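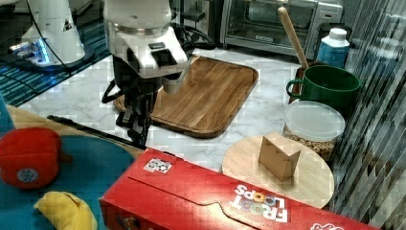 Arif Akanda is talking before I have sat down. He wants me to know that the kitchen task is the best idea the robotics club at Barasa has had, and that it came from a first-year who was hungry.

"We'd been stacking blocks since May," he says. "Blocks are fine, but you can't take blocks home and explain them to your mum. Everybody understands a breakfast cereal box!"

The club has 59 members this year, up from a handful when Arif joined, and most of them seem to pass through the kitchen bench at some point in the week. They work with two arms and a counter full of ordinary things: a chopping board, a mug, a toaster oven, a tub of cereal rings, a soft toy pepper. The project is called Prundis, a name that won a vote and that Arif still doesn't much like.

Each student takes a turn guiding the arms through a small job, and the recordings are then used to teach the arms to try it alone. The group's target for the term is 197 good recordings of each job. "You get fussy," Arif says, laughing. "You do one, and you think, no, I dithered over the mug, I'm doing that again."

Facundo Echeverría, who teaches the evening class that feeds into the club, is just as keen, though he puts it more quietly. He likes the chopping board best. "It's flat, it's wide, and there's hardly anything to get hold of," he says. "A student will spend 50 minutes on that board and come away knowing more about grip than I could tell them in a month of talks."

He lets them choose the objects themselves. The plush fruit and veg were a student's suggestion, and Facundo was doubtful until he had a go. "Squashy things are wonderful to practise on. You close the fingers and the shape changes, so you have to watch what you're doing."

Next is the Jurnia open day, where the club will run the arms in front of visitors. Arif would like to do a whole breakfast table. Facundo would be happy with the mug and the board.

"We'll see," says Arif, already on his feet again. "Do you want a turn? Go on, start with the pepper."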